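4. Data collection at the open day

4.1 Setting and visitors

The open day ran in April, from ten in the morning until the doors closed at four. Wamholm hosted. We had one bay at the back of the hall, next to the tool rack, and three tables, of which one was used for recording and the other two for waiting, sign-in and coats. The aim was simple: put the hand-held gripper in the hands of people who had never touched it and see what kind of demonstrations came back. Earlier sets (Section 3) were all recorded by lab members who knew what the policy needs, and we suspected this made them too clean.

We planned for 1,000 demonstrations. We kept 706. The gap has two causes, queueing and bad tracking, and both are covered in 4.4.

Visitors were adults and older children from the town, plus a number of staff from Hirero and Grukness who came over in the lunch hour. No names were taken. Each person got a slip with a session code and kept the tear-off half, so they could ask for removal later. Two did. Those sessions are not counted in any figure in this paper.

4.2 Tasks

Four kitchen tasks. Pick up a whisk and stir in a bowl; move a cup to a saucer; put a spoon in a jar; fold a cloth once. We had six on the original list but cut pouring (floor) and the egg carton (too slow, people got nervous with it). The whisk task was the most popular by far and it is the one we look at most closely here.

Instructions were read from a card, same wording every time, at least until early afternoon when the card went missing and was replaced by a handwritten one. The second card said "stir a few times" where the first said "stir three times". We did not notice until the labeling. Clips after the switch have a wider spread of stir counts and we mark them with a flag in the release.

Visitors were not told where to grip. This was on purpose. Lab members nearly always close the fingers low on the handle, close to the wires, since it gives a stiffer hold and keeps the tip in view of the gripper camera. We wanted to know whether new users find the same grip without help. Some went straight for it (Figure 7). Many took the handle nearer the top on the first try, felt the whisk swing, then put it down and tried again lower. We kept both attempts as seperate clips.

4.3 Hardware and procedure

Gripper as in Section 3.2, no changes except new finger pads fitted the evening before. One spare gripper, charged, under the table. The camera sits on the gripper and looks down past the fingers, so what is recorded is close to what the robot arm sees at run time. No outside camera was used for the training data. Rahimi, our scheduling software, handed out the session codes and started and stopped the recordings; it crashed once, shortly before noon, and lost the queue but no clips.

Procedure for each visitor:
hand over slip, read card
one free try, not recorded
up to five recorded tries
short form, two questions

The free try mattered more than expected. On the first few visitors we skipped it to save time and their opening clips are close to useless — fingers closing on air, long pauses, the gripper pointed at the ceiling. From then on everybody got one.

The two questions on the form were "Was it hard to see what you were holding?" and "Did your hand get tired?". The second got far more yes answers than the first. Weight is a known problem with this gripper and the trigger spring is stiff for smaller hands. Several visitors switched hands partway, which we allowed.

4.4 What was dropped

A clip was dropped if tracking was lost for more than half a second, if the visitor's object left the table, or if somebody else's hand reached in to help. The last one is common with families. Parents help. We considered keeping the helped clips for a later study but had no consent wording for it, so they are deleted.

Tracking was worst in the first hour. Sun came in low through the side windows and washed out the markers. After the blinds were closed the loss rate went down to what we see in the lab. In a future event we would check the light at the same hour the day before, not in the evening when we set up.

Queueing was the other issue. At the busiest time 36 people were waiting, and we cut the recorded tries from five to two to keep the line moving. A second recording table would have been better. The spare gripper was right there, but nobody had calibrated it.

4.5 Training and results

Three policies were trained for the whisk task with the same settings as in Section 3: lab data only, visitor data only, and both mixed. For the lab-only policy we used 900 clips, all from the earlier set. The visitor-only policy is trained on far fewer and the comparison is not even, so please read it with that in mind.

The lab-only policy was still the smoothest when the whisk was placed where it expects it. It did poorly when the whisk lay at an odd angle or close to the bowl. The visitor-only policy was jerky, over-closed the fingers, and sometimes let go too early, but it recovered from a bad first grip, a thing we never saw the lab-only policy do. Our reading is that the second attempts described in 4.2 are responsible. Lab members rarely miss, so their data holds almost no examples of what to do after a miss.

The mixed policy kept most of the smoothness and picked up some of the recovery. It also picked up a small habit of pausing before the stir, probaby from visitors glancing at the card. Trimming the pauses from the visitor clips removed it.

We showed the mixed policy at a smaller visit by the Grukness staff later on. It was a demonstration and not a test, with one object layout and a person at the stop button, and no numbers from it are reported.

4.6 Limits

One site, one day, one gripper design. Visitors chose their own task, so the task counts are uneven and people who liked gadgets are over-represented. The pads wore during the day and we did not log when. Grip height was labeled by hand from the clips by a single labeler; a second pass on the whisk task is under way.

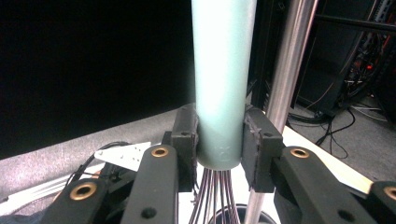

Figure 7. Whisk task, gripper camera view. Fingers closed low on the handle, just above the wires.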